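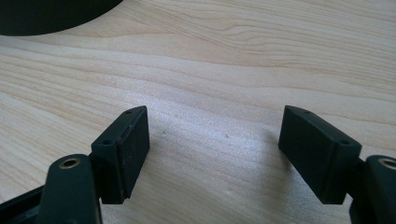 Ticket: Label printer skips every second label after driver update
Product: Junton desktop label printer, USB
Opened: 2018-02-09
Status: Closed
Priority: Normal

Reported problem

Since the driver was updated on the shop PC, the printer feeds one blank label after each printed one. Jobs sent from Calluver order software and from the Windows test page both do it. The self-test (hold Feed while switching on) prints clean with no blanks. Label stock is the Galico 2 inch gap roll, same as before.

Price tags for the accessories counter are on hold until this is fixed. Shipping labels go through a different printer and are not affected.

What was tried before opening the ticket

Power cycled the printer and the PC. Swapped the USB cable. Loaded a new roll. Ran the media calibration twice.

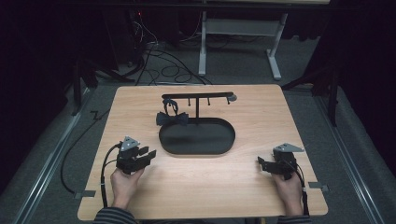

None of that made a difference. Calibration finishes with a steady green light, so the gap sensor is reading the stock.

Support reply 1

A clean self-test points to the driver or the page size, not the hardware. Please open Printing Preferences and send us the stock name, the label height and the media type. Also check that Windows did not add a second copy of the printer - this happens when the cable is moved to another port.

Customer reply

There were two copies. The old one is offline and I removed it. The remaining one shows stock "Default", height 7 inches, media type Continuous.

Support reply 2

The update reset the stock to Default. On gap media the printer feeds past the real label to reach the set height. Steps:

1. Remove all pending jobs from the queue.

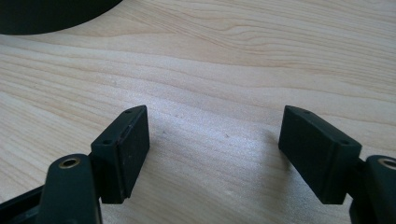

2. In Printing Preferences, choose New Stock. Set the height to 2 inches and the media type to Labels With Gaps.
3. Set the new stock as the default under Printer Properties, Advanced. Setting it in Preferences only covers the current user.
4. In Calluver, open the Heiskanen tag template and pick the new stock again. Templates keep the old size until they are saved.
5. Print 10 labels as one job.

Customer reply

All 10 printed, no blanks. The template did still have the old size in it. The second Windows login is fine too.

Resolution

Driver update reset page size and media type. Custom stock created, template saved again. No parts replaced.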